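Home Projects Meetings Wiki Log in
4 min read

Software sync, gripper pipeline - January
Notes: Éabha Ó Gríofa (typing while talking, fix what's wrong)

Started 10:05. Herkley group and Brennan group both on, Dravov people joined late, left at 11 for another call.

Last time's actions
- Dravov driver merged. Still throws a warning on startup, harmless, leave it.
- Replay viewer crash on long episodes - fixed on main, not in the release branch. Cherry-pick today.
- Calibration doc not done. Carried over again. Éabha takes it.

Time sync
Main item, took most of the hour. Pose stream and image stream come in on different clocks. Importer lines them up on arrival time, fine on a quiet machine, bad when disk is busy. Herkley ran the checker over the whole set. 945 episodes in, 617 pass as is. The rest have drift over the limit somewhere in the episode, mostly toward the end.

Brennan want to stamp at capture and carry the stamp all the way through. Agreed in principle. Means a change to the message format and everyone rebuilds. Dravov asked for the old field to stay for one release so their planner doesn't break. Fine, keep it, mark it deprecated.

Discussion on what to do with the failed ones. Could re-time them offline from the motion in the images vs the pose track. Herkley have a script, works on the ones they tried, slow. Not going to hand-fix anything. Run the script on the lot, re-check, drop what still fails. No second round.

Gulero (importer + labeler)
New build is up on staging. Width estimate now comes from the image only, no encoder. Finds the two finger pads, takes the gap, maps it to an opening through the per-tool table. Fine in the middle of the range. Two trouble spots:
 - nearly closed, the pads merge into one blob and the estimate sticks
 - glare on a light tabletop. The pad edge gets lost and the width jumps for a few frames, then comes back

Smoothing hides the jumps but adds lag, and lag is what we're trying to get rid of. Brennan against smoothing at import. Do it in the loader if a training run wants it, keep the stored value raw. Agreed.
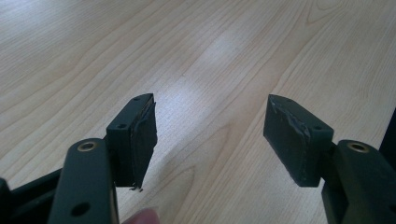 Confidence value next to the width, so the loader can skip bad frames without guessing. Herkley say the detector already has a score, it just gets thrown away before the writer. Easy change. Needs a default for old files - use -1, not 0, zero is a real score.

Also pad wear. Detector was trained on clean pads and the tape or rubber on the faces gets scuffed, edges lift. Score goes down on worn ones even when the width is right. Options were retrain with worn pads in the mix or lower the threshold. Lowering the threshold lets the merged-blob case through, so retrain. Brennan will pull crops, Herkley train. Want a held-out set that's only worn pads so we can see the number seperately.

Question about fixed pixel masks for the fingers. Currently one mask for all tools. Doesn't hold up when the camera mount shifts even a little. Per-tool mask, generated from the first open frame of the session. If there isn't an open frame, importer refuses and says so. Somebody said refuse is too harsh, should be a warning. Went back and forth. Refuse, with a flag to override.

Planner
Dravov had to leave so short version. Replanning at contact is better since the last drop but the controller gets two targets in the same tick now and then. Second one wins, arm twitches. They think it's the queue, Brennan think it's the callback being registered twice after a reconnect. Brennan to send the log with the reconnect in it. Don't touch the controller until thats looked at.

Velocity limits are in the config file and also hard-coded in the launch script. Launch script wins, which is how Herkley spent an afternoon tuning a file nothing reads. Remove from launch script.

Tooling
- CI takes too long. The replay tests run serially. Split into 2 jobs, see if that's enough before asking for more runners.
- Lint rules: no appetite, skipped.
- Episode viewer should show pose and image stamps side by side. Small job, whoever is in that code next.
- Naming. "width", "opening" and "gap" are all used for the same thing in Gulero. Width from now on. Don't rename in the stored files, only in code and docs.

Release
Cut the branch after the stamp change is in and the re-timed set has gone through the checker. Not before. Retrained detector can come in the one after if it's late.

Actions
- Capture stamps in message format, keep old field - Brennan
- Re-time script on failed episodes, re-run checker, post list of drops - Herkley
- Confidence through to writer, default -1 - Herkley
- Crops of worn pads + held-out set - Brennan
- Per-tool masks, refuse without open frame, override flag - Herkley
- Log with reconnect to Dravov - Brennan, today
- Velocity limits out of launch script - Herkley
- Cherry-pick viewer fix - Brennan
- Split CI - Brennan
- Calibration doc - Éabha

AOB
Storage on the staging box is filling up. Old Gulero builds can go, keep the last 2. Check with Dravov before deleting anyhting under their folder.

Closed 11:20. Next one same time, planner goes first so Dravov can stay for it.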